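Skurkley Residences
Worktop Appliances in Shared Kitchens: Rice Cookers, Placement and Labelling
Speaker notes for the residence teams' briefing, October 2025

Slide 1. Title

Welcome colleagues from the Grastia and Veloso buildings. Confirm that the fire exits have been pointed out and that mobile telephones are silent. The session lasts 40 minutes and there is time for questions near the end.

State the purpose plainly. The revised appliance guidance takes effect at the start of next term. Teams will be asked to apply it at the next kitchen inspection, and this briefing covers the part of the guidance that deals with rice cookers and the items usually kept beside them.

Slide 2. Extent of the provision

Skurkley Residences manages 97 shared kitchens in 11 buildings. At the last survey, residents had registered 376 worktop appliances of their own. Rice cookers were the largest single group, ahead of kettles and toasters.

Pause here. Some colleagues will remember that the previous guidance did not mention rice cookers at all. Residents had been told different things in different buildings, and several wrote to us to say so. The revised text replaces all local notices. Please take down any that remain on kitchen doors or cupboards.

Slide 3. What is permitted

A resident may keep one rice cooker in a shared kitchen provided that it has been registered and has passed the electrical check. Registration is free of charge. The form asks for the make, the type of plug and the kitchen number.

Appliances bought overseas are accepted on the same terms as those bought here. Two points must be checked in each case. The first is the voltage given on the rating plate, which must be suitable for the supply in this country. The second is the plug. A travel adaptor is not acceptable for an appliance that heats, and the resident should be referred to the Bomton service desk, where the correct lead can be arranged.

If the rating plate cannot be read, the appliance is not to be passed. Do not estimate.

Slide 4. Placement

Read the three lines on the slide, then add the following.

A rice cooker should stand on a flat, dry, steady surface. Tables are acceptable as well as fitted worktops. The cooker should be set well in from the edge, and the lead should not hang where it can be caught.

Steam is the matter most often overlooked. The vent is generally on the lid, and steam rises from it for much of the cooking time. A cooker in use should not stand beneath a wall cupboard or a shelf. In the Veloso building we have replaced four cupboard bases this year owing to swelling of the board. Where there is no open stretch of worktop, the resident should draw the cooker forward before switching it on and return it when it has cooled.

Nothing is to be stood on the lid, at any time.

Items made of paper, card or cloth should be moved away from an appliance while it is in use. Colleagues may find that residents store packaging on the worktop because the cupboards are full. In that event offer a storage crate from the building office.

Slide 5. The inner pot

The removable inner pot accounts for most of the complaints received between residents. It is washed, set down somewhere to dry, and then used by another person for soup or pasta. The coating is scratched by a metal spoon and the owner is, reasonably, annoyed.

The guidance now says the following:

An inner pot belongs to its cooker and is not a general cooking pot.
It must never be placed on a hob or in an oven.
It is to be washed with a soft cloth or sponge and dried on the outside before it goes back.
It may be left out to dry beside its cooker for the rest of the day, and should then be put away inside it.

The third point deserves emphasis. Water on the outside of the pot comes into contact with the heating plate. Over time this leaves marks on the plate, and the pot may then sit unevenly. Residents who report that their rice is burnt on one side should be asked first whether the plate is clean.

If asked about the measuring lines inside the pot: these differ from one maker to another, as does the size of the cup supplied. We do not issue advice on quantities of rice and water. Residents who have lost the cup should consult the maker's instructions.

Slide 6. Leftover rice

This slide was added at the request of the welfare team. Speak slowly, as it concerns health.

Cooked rice should not be left standing at room temperature. It should be cooled quickly, covered, and placed in the refrigerator, ideally within one hour. It should be eaten within a day and reheated only once, until it is steaming hot all the way through.

The keep-warm setting is intended for holding rice for a limited time. It is not a means of storing rice overnight. Where the maker states a limit, that limit applies. A cooker found switched on with no resident present should be reported to the duty office, which will contact the registered owner. Staff are not to dispose of the food before the owner has been contacted, unless it is plainly spoiled.

Slide 7. Containers, jars and baskets

A short slide. Residents may keep one basket or tray on the worktop for small items. Dry goods should be in lidded containers. We ask that glass jars stand towards the back, where they are less likely to be knocked by a sleeve or a cloth.

Own-brand labels are not required on every jar. A room number on the lid is sufficient.

Coffee grinders, tea caddies and similar small equipment count as contents of the basket and need no registration unless they plug in. The original box may be kept if there is room for it, although we would encourage residents to hold boxes in their own rooms.

Slide 8. Labelling of controls

Many of the registered cookers carry control panels in a language other than English. This has never been a reason to refuse an appliance and must not be treated as one. It does mean, however, that a member of staff or a neighbour who needs to switch a cooker off may not know which button to press.

Draw attention to the Philips cooker on the slide. Its buttons are labelled in Chinese, in two rows. The label at the right of the upper row, 保温/取消, means keep warm or cancel. The label at the right of the lower row, 开始烹调, means start cooking. For those wishing to take notes, 再加热, in the middle of the upper row, means reheat, and 预约时间, at the left, refers to the preset time.

Each building office has been supplied with clear adhesive labels from a stock of 1,000. A label reading CANCEL in English may be offered to the owner of any cooker whose panel is not in English. It should be placed beside the button and should not cover the original wording. The owner's agreement is needed. If the owner would prefer not to have a label, record this on the registration form and take no further action.

In an emergency, staff should switch off at the wall socket and should not attempt to work the panel.

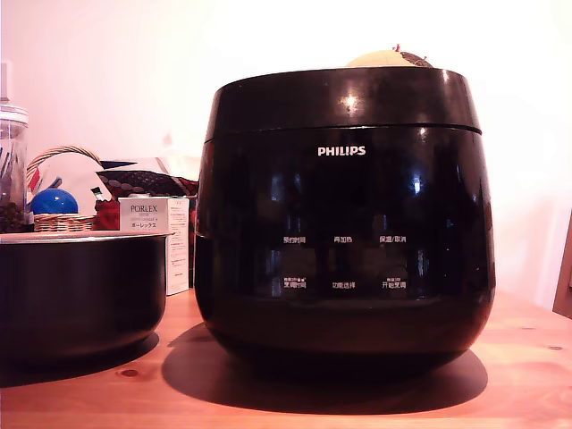 May a resident leave a rice cooker on the worktop permanently, or must it be put away after each use?

A registered cooker may remain on the worktop between uses, provided that it is clean, switched off at the socket and set back from the edge. Where space is short, the residents of that kitchen may agree a different arrangement among themselves, and the building office should be told what has been agreed.

Slide 9. Inspection procedure

Kitchen inspections will continue to be announced in writing one week ahead. At each inspection, colleagues should check the registration sticker, the condition of the lead and plug, and the position of the appliance. The lid should be opened only if there is an evident smell or spill.

An unregistered appliance is not to be removed on a first visit. Leave the printed card and allow seven days. If no form has been received by then, the appliance is taken to the Bomton service desk, tagged with the kitchen number, and held there for collection. There is no charge for its return.

Damaged leads are treated differently. The appliance is unplugged at once and tagged, and the duty office writes to the owner the same day.

Slide 10. Materials and contacts

Printed copies of the guidance are on the table by the door. The English and Chinese versions are ready. Further translations are in preparation, and requests should be sent through the building offices at Grastia and Veloso.

Remind colleagues to sign the attendance sheet before leaving and to take a pack of labels for their building.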